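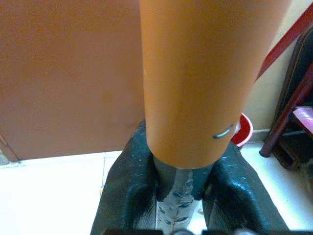 Pao-chu Tseng objected, on reading an early draft of this section, that a budget which lists the arms on one line and the fingers on another will always lose the fingers at the first round of cuts. We have kept the two apart all the same, but finger pads now sit under running costs, where they are reordered without a fresh request.

4.2 Equipment planning for household cleaning tasks

The Plostow site was budgeted in August for a two-arm system intended for sweeping, picking up litter and handling ordinary cleaning tools. The first plan assumed that the tools would be adapted to the robot. Custom handles were quoted by Rekside at a unit price higher than that of any consumable on the list, with a lead time of 30 working days. We dropped them and planned for store-bought brooms and dustpans. This moved cost from the tools to the grippers, which must close on round handles of different widths and surface finishes without slipping.

Three cost groups were then separated. Fixed equipment covers the arms, the base, the controllers and the sensors. Wear parts cover finger pads, cables and collars. Task materials cover the brooms, pans, buckets and litter used in trials. Only the first group was put out to bid. Urnano and Tam both returned bids that met the reach and payload requirements, and they differed mainly in what was counted as a spare. Urnano included 2 sets of finger pads per arm; Tam included none but offered a lower price on later orders. Under our planned load of 50 sweeping trials per week, the Urnano bid was cheaper over the first year and the Tam bid cheaper after that.

Floor work places particular demands on the purchase. A long handle held near its upper end acts as a lever, and contact forces at the bristles are multiplied at the wrist. Payload ratings given for a compact load close to the flange do not capture this. We therefore asked bidders for a torque limit at the wrist and treated payload as a secondary figure. Cable routing was scored as well, given that both arms work low and close to the floor.

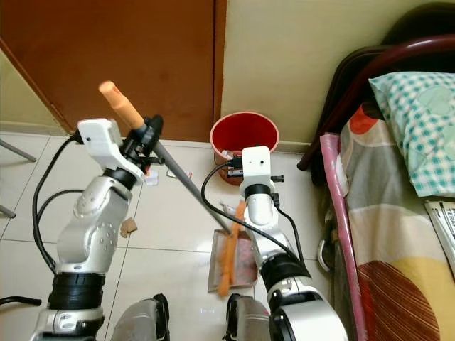

Figure 4. Sweeping task in a furnished room. The left gripper holds the broom handle below its orange cap; the dustpan lies on the tiles between the arms.

Wear parts were the least certain entry. No supplier would state a service life for pads used on plastic and metal handles, so we set aside a fixed allowance of 700 dollars per arm per year and agreed to revise it after the first two quarters. Cables were given a separate allowance, to be spent only on replacement and not on rerouting.

Task materials were bought locally in small lots. Buying a full year of brooms at once would have lowered the unit price, but it would also have tied the trials to a single handle type, and variation in the handle is one of the conditions under study (Section 5.1). Storage was charged to the site and does not appear in Table 3.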